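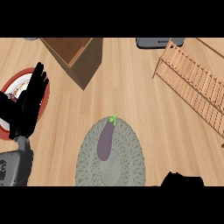
Words by the Simadance newsletter desk
Posted in May

I met the woman who runs the Flurkinton swing class at 7 a.m., which is her idea of a relaxed hour. She'd already been dancing. I'd barely found my shoes.

She learned from her aunt, in a kitchen, with the radio up and the table pushed against the stove. "We had room for six steps and then you hit the fridge," she told me. "So I still dance small. People think it's a style!"

Her first class was in the back of the old Hegazy bakery – flour on everything, she says, and great for sliding. Rent was $30 a night and she lost money for most of a year. I asked if she ever thought of quitting. "Every time I paid the rent," she said, and then laughed so hard she had to put her coffee down.

These days 99 people are signed up and there's a waiting list (I'm on it, please hurry). She won't teach counts for the first month. "If you're counting, you're not listening to the drummer. Walk around. Bump into somebody. Say sorry and keep walking."

What about total beginners, the two-left-feet crowd – so, me? "Wear socks you like and come early," she said. "The first song is always a slow one."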